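1/ Sorting the knits and towelling this month. Posting the method as I go, mostly so I stop re-deriving it every June.

2/ Rule one: sort by fabric structure first, colour second. Ribbed knit stretches across the ribs and holds a fold badly. Terry is bulkier but stays where you put it. Mixed piles slump.

3/ Starting point, green and light blue rib with a fuzzy green piece bunched up in the middle:
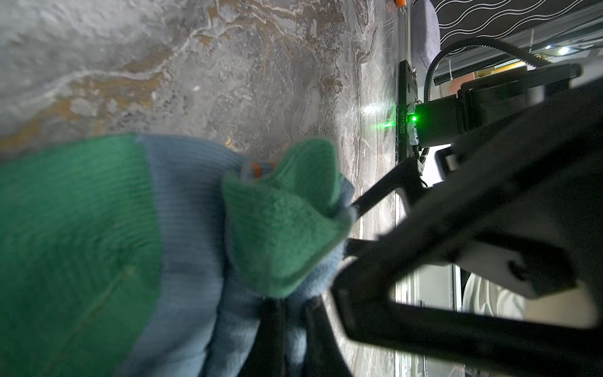

4/ Step two: labels. Leave the stitched-in tag on, turn it to the inside of the fold, and read it before washing. Noémi Győri cuts hers off and then asks me what temperature.

5/ Shelf is 579 mm wide inside. Folding everything to 266 mm gives two stacks with 47 mm spare. Fold rib along the ribs, never across.
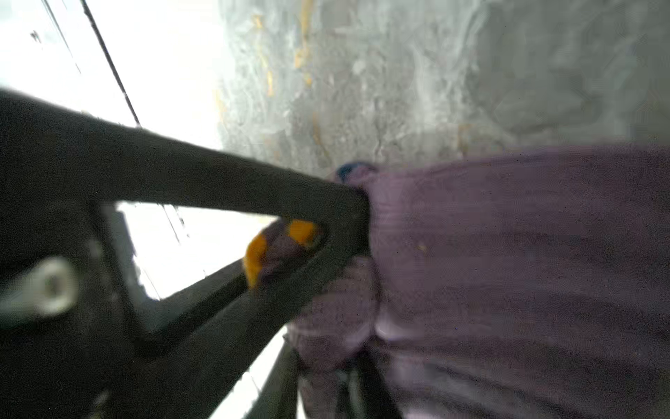

6/ My weak point is anything soft with no obvious edge. I used to pull at a corner until it looked square, and it never did. Now I flatten from the centre out. The ridges and creases in that lavender-purple cloth are what I mean: press those flat by hand before the first fold, or the stack leans.

7/ Bin liners and drawer dividers are from Vemham. Dividers are 158 mm high, a bit short for terry.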